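Hirkarwood Community Kitchen
Minutes of the monthly users' meeting

April 4, 2018, in the back kitchen
Seven present. Two apologies received and noted.

1. Minutes of the last meeting
Agreed as correct with one change. Under "Storage," the shelf given to the lunch group is the lower one, by the door, and the minutes should say so.

2. Matters arising
The tap on the left sink has a new washer. The drip has stopped.
The key to the dry store is still missing. The spare is on the hook inside the office door and must go back there after each use. If the first key has not turned up by the next meeting, a new one will be cut.
The request for a second fridge was turned down by the building office. It may be made again in August, when next year's budget is drawn up.

3. Vegetable deliveries
Dima has changed its delivery day to the morning before the lunch group meets. Members were pleased with this, as the leafy things had been going limp over the weekend. The weekly bill is now $56, up from last month. It was agreed to keep the order at that level and look at it again before the summer break.

There was a long discussion about onions. The lunch group has been getting through them faster than the order allows and has borrowed from the evening class more than once. The evening class does not mind but would like to be told. Agreed: anyone who takes from another group's stock writes it on the sheet the same day.

One member asked whether the cabbages could be smaller. Dima sells them by the piece, so a small one costs the same as a large one. No change.

4. Baskets and trays
The cardboard boxes are to go. They get damp at the bottom and two gave way in March. Vegetables for the day will be put out in the plastic baskets, with heavy items at the bottom and chilies kept where people can see them. Several members have rubbed their eyes after reaching into a box without looking. 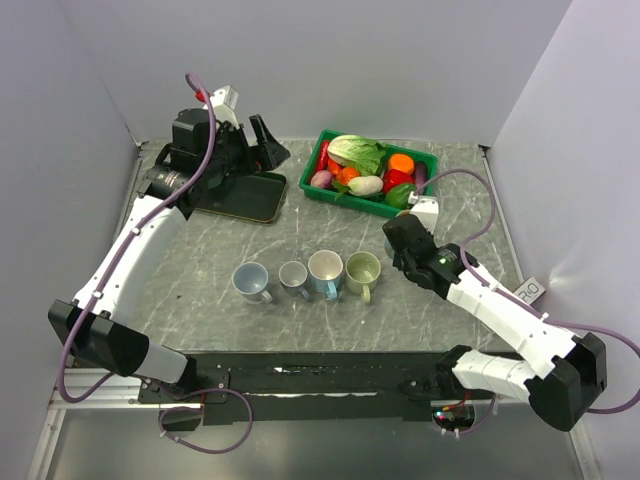

Baskets should be wiped out at the end of each session and left upside down on the rack to dry. Trays are for washed and sorted vegetables only. Unwashed produce stays in the basket until it has been to the sink. The evening class asked if trays could also be used for carrying plates. The meeting thought this would lead to trays going missing, as happened last year, and said no.

Radebe quoted for more baskets in the same size as the present ones. The price was thought fair but delivery was extra. Agreed to wait until something else is needed from them and put it all on one order.

5. Table tops
A reminder that hot pans do not go straight on any table top. Use the mats in the second drawer. Scouring powder is not to be used either. Warm water and a soft cloth will do for most things, and turmeric should be wiped up right away.

6. Cooking session for beginners
The beginners' session will run for 30 people if the hall can be used for the eating part. Cutting and washing would be done in small groups in the kitchen. The menu is a vegetable stew with cabbage on the side. A second dish was suggested, but there are not enough burners.
Reltance has offered aprons on loan. They need to be returned washed. The offer was accepted with thanks.

7. Food waste
The compost bin was collected late twice in March and the smell was noticed in the corridor. The lid must be closed fully. Stems and outer leaves can go in, but cooked food cannot. The soup group would like to have clean outer leaves and carrot tops for stock. A tub will be marked for them and kept on the bottom shelf of the fridge.

8. Any other business
The clock over the door is slow. A battery will be bought.
The large colander has come back.

The next meeting will be in the same room, at the usual time. Items for the agenda should be left in the folder.

Recent items
Minutes of the March meeting
Kitchen rota, spring
Fridge shelves: who has which
Notes on knife sharpening
What goes in the compost bin
Beginners' session: sign-up sheet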